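Grurivley G3 Tool Clamp: Safety Notice

Hindstead has received reports of the tool clamp slipping on the arm after long periods of use. A slipped tool may strike the work surface.

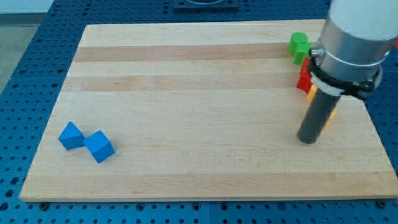
Units numbered 592 to 2000 are affected. Owners should stop the arm, switch off the power and check the clamp bolt before further use. Replacement clamps are supplied free of charge within 14 working days. Please write to Beverley Bloxham, Product Safety.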